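How to Give Your Cat a Pill at Home

Most cats that come through Celtwood Animal Clinic will need a tablet at some point, whether it's a dewormer, a thyroid pill or a short course of antibiotics. The steps below are the ones we go over with owners at discharge.

Before you start

Read the label and check whether the tablet goes with food. Some must be given on an empty stomach, and some can't be split or crushed. If the label doesn't say, call the front desk before the first dose.

Set out the tablet, a towel, a treat and a syringe (no needle) with 2 ml of water in it. Close the door to the room. Cats under beds are hard to pill.

Try food first

If the tablet can go with food, hide it in a small ball of wet food or a soft pill treat. Offer one plain ball, then the one with the tablet, then another plain one. Watch until the second is swallowed. A lot of cats eat around the pill and leave it on the floor.

Giving the pill by hand

1. Set the cat on a table or counter, facing away from you. Wrap the towel snugly around the body and front legs, with the head out.

2. Place your non-dominant hand over the top of the head, thumb and finger at the corners of the mouth. Don't press on the whiskers.

3. Tip the head back until the nose points up. The lower jaw will usually loosen.

4. Hold the tablet between thumb and forefinger of your other hand and use the middle finger to open the jaw.

5. Drop the tablet as far back on the tongue as you can, in the center.

6. Close the mouth, lower the head to a normal position and stroke the throat.
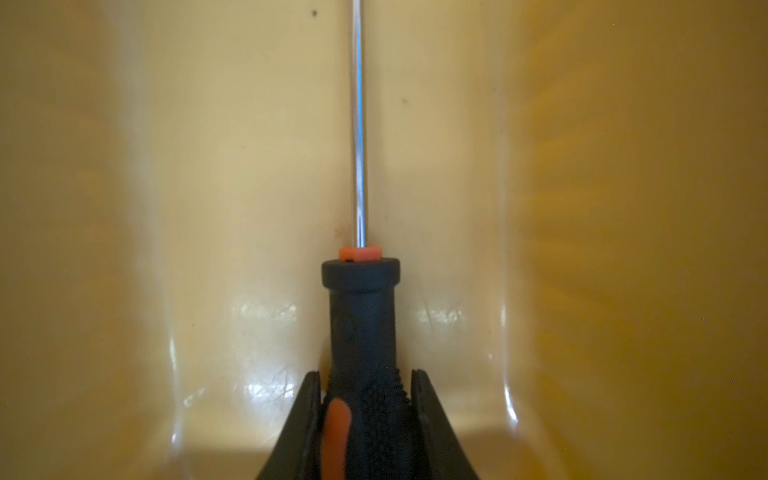 Screwdriver, metal shaft and dark gray collar.

7. Give the water slowly into the side of the mouth. Dry tablets can stick in the throat and irritate it — doxycycline is the best known for this.

8. Give the treat and let the cat go.

If it doesn't work

Stop after two tries and wait half an hour. A tablet that has been spat out and gone soft should be replaced with a new one. If you think part of it went down, call us before giving more.

Ask Dr. Pitkänen about a flavored liquid if pills keep failing. Not every drug comes that way, and a compounded order can take several days.

Call the clinic if your cat drools for more than a few minutes, gags repeatedly, or vomits soon after a dose. We're closed on Sunday, so pick up refills before then.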